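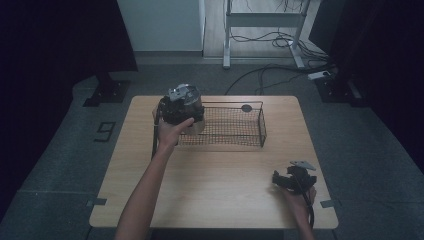

The case for the open mesh tray

Most advice on tidying a work table begins with drawers. I think this is a mistake, and I would like to argue for the open wire-mesh tray as the first piece of storage anyone should buy, ahead of drawer units, lidded boxes and the divided organizers that stationery shops sell in May to students about to move.

The argument rests on the number of actions needed to put a thing away. A lidded box needs two: the lid comes off, the object goes in, and then the lid ought to go back on, which in practice it does not. A drawer needs one hand to pull and a second to place, and it needs clear space in front of the table. An open tray needs a single movement. The difference is small for one object. Over a working day it decides whether objects are put away at all.

Rawan Chidiac, with whom I shared an office for seven years, kept a record of this for her own purposes. In one quarter she logged 1272 returns of small items to storage at two tables, one with drawers and one with trays. The tray table was clear at the end of the day far more often. Her record has obvious defects. The users were different people, and the drawers at the first table were stiff. I still find the direction of the result hard to dismiss.

Mesh has particular advantages over solid plastic. Crumbs and grit fall through it to the table, where they can be wiped up. The contents can be seen from the side as well as from the top. A mesh tray also weighs little, so the entire contents can be moved to a shelf when the table is needed for something else. That last property is the one I value most. A table is cleared in one trip.

There are three objections worth answering.

The first is dust. An open tray collects it, and a drawer collects less. For items used every week this does not matter, as handling keeps them clean. Items used twice a year should not be on the table in any container.

The second is appearance. Nizar Khoury has argued in our building's newsletter that visible storage is only clutter with a border. I accept the description and disagree with the conclusion. A border is useful. It sets a limit on volume, and when the limit is reached something has to leave. Drawers hide the limit until they jam.

The third is damage to the table. Here the critics have a point. Wire feet and rims can mark a soft wood surface, especially when a loaded tray is dragged. The remedy is to lift it, or to fix felt pads under the corners. I use the Gridholm pads, which stay on longer than the Judska ones, though both leave glue behind when they are removed.

On size, I would go against the usual recommendation. The common desk tray is made to the dimensions of a sheet of paper and is too shallow for anything with a round body. Canisters, jars and rolls of tape tip over in it. A tray 40 cm long, with walls high enough to stop a cylinder from rolling over the rim, will take most of what people leave out on a table. Heavy pieces go in first and at the ends, where a hand can reach them without disturbing the middle. Anything with a cord should have the cord wound and tied before it goes in, or it will catch in the mesh and bring its neighbors out with it.

I would not put a tray on every surface. One per table is enough, and a second tends to fill with paper within a month. My own gets emptied on Wednesday afternoon, and whatever I cannot find a use for goes to the cupboard in the corridor.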